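Meine alte Festplatte, die neue Festplatte und ein Adapter zu wenig

2022-12-10

Hallo ihr Lieben, hier war es ja eine Weile still, und das lag ausnahmsweise nicht an meiner Faulheit. Mir ist die externe Platte verreckt. Also, erst ein bisschen, und dann so richtig. Im April hatte sie schon mal dieses Klackern beim Anstecken, da hab ich sie einfach auf ein Mauspad gelegt und mir eingeredet, dass es jetzt leiser ist. Tja.

Drauf waren die ganzen Urlaubsfotos, meine Steuersachen und die Musik, die ich damals noch mühsam von CD gezogen habe (ja, ich bin so alt). Das meiste hatte ich zum Glück doppelt, aber eben nicht alles, und rausgefunden welcher Teil fehlt, habe ich dann an einem sehr langen Abend mit sehr viel Kaffee. 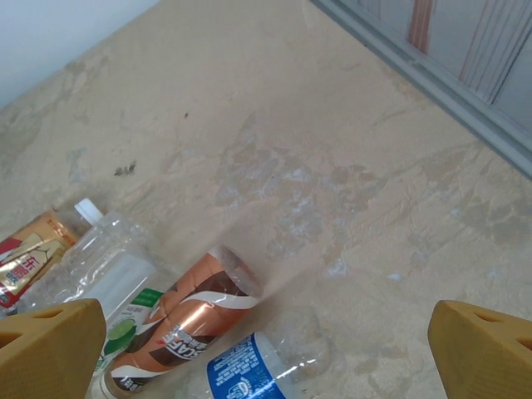
Jedenfalls musste was Neues her. Ich wollte auf keinen Fall wieder so einen Klotz mit eigenem Netzteil, bei dem man unter den Schreibtisch kriechen muss. Im Laden stand ich dann ewig zwischen einer Iketti und einer Otar, beide mit zwei Terabyte, beide schwarz, beide angeblich wahnsinnig robust. Die Iketti sollte 119 Euro kosten, die Otar war 20 Euro billiger, hatte aber nur ein superkurzes Kabel dabei. Ich hab Hậu Văn angeschrieben, weil der beruflich mit Servern zu tun hat, und seine Antwort war: »Egal, kauf zwei.« Danke auch!

Gekauft hab ich am Ende die Iketti und dazu ein leeres Gehäuse von Clillel, gebraucht, für fünf Euro. Da wollte ich die Platte aus meinem alten Laptop reinstecken und als zweite Sicherung nehmen. Schöner Plan, nur war im Gehäuse kein Kabel, und der Anschluss ist so ein breiter flacher Stecker, von dem ich schwören könnte, dass ich davon mal eine ganze Schublade voll hatte. Hatte ich wohl beim letzten Ausmisten alles weggegeben. Also nochmal bestellt und nochmal gewartet.

Inzwischen läuft alles, und ich bin ganz angetan. Die Iketti schafft beim Kopieren großer Dateien bis zu 33 Gigabyte in fünf Minuten, jedenfalls an der schnellen Buchse hinten. Vorne am Rechner kriecht sie vor sich hin, da hab ich erst an der Platte gezweifelt und dann gemerkt, dass das die uralten USB-Buchsen sind. Bei den vielen kleinen Fotos dauert es übrigens trotzdem ewig, da kann man zwischendurch gut kochen. 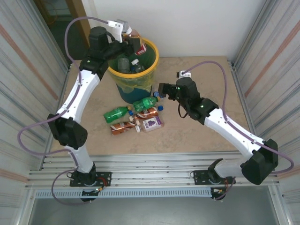
Zwei Roboterarme am Tisch, dahinter der blaugrüne Eimer mit gelbem Rand.

Für die Sicherung selbst nehme ich jetzt Benítez, das ist ein kleines Programm, das mir Ignacio Domínguez vor Monaten mal in die Kommentare geschrieben hatte (liebe Grüße!). Die Oberfläche sieht aus wie von vorgestern, aber man sagt ihm einmal, welche Ordner es mitnehmen soll, und dann macht es das jeden Abend. Nur die Sache mit den Umlauten in Ordnernamen mag es gar nicht, »Bücher« heißt bei mir jetzt also »Buecher«.

Die kaputte Platte liegt noch im Regal. Falls jemand von euch Erfahrung mit Datenrettung hat, die nicht gleich so viel kostet wie ein Kleinwagen, schreibt mir gern. Es geht vor allem um einen Ordner mit Aufnahmen von meiner Oma, und den hätte ich schon gern wieder.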